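About Sarkton House Language School

Welcome, and thank you for finding your way to us. Sarkton House is a small evening and daytime language school above the old seed merchant's in Asby, up one flight of stairs with a green handrail, and we have been teaching people to talk to each other here for longer than any of us quite likes to work out. If you ring the bell and it takes a while, please ring again. We are probably at the back with the kettle on, and it is a noisy kettle.

The school was started by Joana Louro, who came to Asby to teach Portuguese for one winter and stayed. Her first class met in the front room of her flat on Pallard Street, with everybody's coats piled on the bath, and the neighbours downstairs used to join in with the singing (whether they meant to or not). When the coats began to fall into the bath she decided it was time to look for proper premises, and the seed merchant, who was learning a bit of Portuguese himself, let her have the upper floor at a rent she still thinks he must have misheard.

We now teach Portuguese, Polish, Mandarin and Icelandic, with English classes every morning for people who have recently moved to the area. Marianna Lis and Lucyna Śliwiński look after Polish between them, Marianna taking the beginners and Lucyna the people who have read a novel or two and want to argue about it. Xiuying Gu teaches all our Mandarin, from the very first tones up to the newspaper group, and Mogens Vigfúsdóttir has the Icelandic class, which is our smallest and by some distance our loudest.

How we teach

We like people to speak early, and badly if need be, and to have something to speak about. That is why you won't find many worksheets at Sarkton House, although Lucyna keeps a drawer of them for anyone who really does enjoy a worksheet, and there are more of you than you'd think! Lessons tend to begin with whatever people have been doing that week and wander from there, with the grammar brought in as it's wanted. A term on the past tense might take in somebody's broken boiler, a cousin's wedding and a long dispute over how to cook cabbage.

We also believe in ordinary words. Plenty of courses will teach you to book a hotel room and never get round to teaching you drawer, sneeze or pillowcase, and it's those household words, the ones small children know perfectly well, that learners tell us they miss most when they go to stay with family or friends. So each course has a good helping of them from the first month, in whichever language you choose, along with the sort of half-sentences people really use at home, like "mind the step" and "where did you put it?"
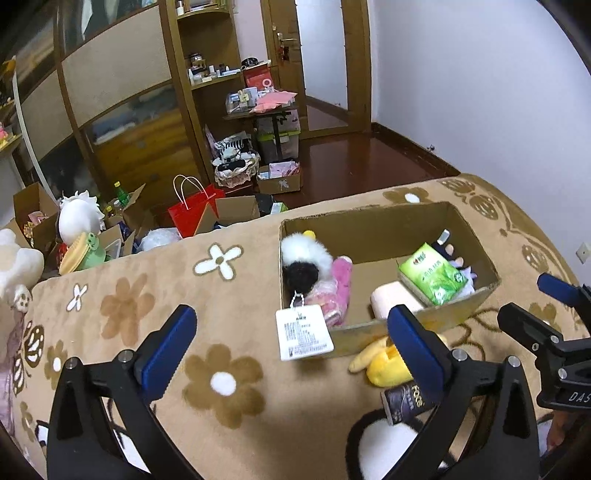

Lessons at my last school always felt like a test I hadn't revised for, Fenella wrote to us at the end of her second term, and here I forget to be nervous until I'm on the bus home. She adds that she can now ring her mother-in-law without writing it all out first, and that the calls have become a good deal longer as a result, for which she doesn't entirely thank us.

Letters like that go up on the board on the landing. Do have a read while you're waiting.

Our library

The other thing we're proud of is the lending library, which Marianna began with a single shelf of paperbacks and which now holds 1,663 books in the four languages we teach, plus a wobbly tower of magazines. A large part of it came to us from the Olszewski family, who cleared their late aunt's house and drove everything over in two trips. Borrowing is free to students and former students. We ask for books back within a term, and we've never fined anybody, though Mogens has been known to look sad at people.

Joining a class

Classes hold no more than 9 people, and new courses start in October, January and after Easter. You're very welcome to sit in on a lesson first and see whether it suits you. A full term costs 300 pounds, with a reduced rate of 70 pounds for anyone on a low income, and we don't ask for paperwork, only that you tell us.

The office is open from ten in the morning until the last class goes home at nine. Come up, have a cup of tea and tell Joana which language you have in mind. If you haven't decided yet, she'll be delighted, and you should allow plenty of time.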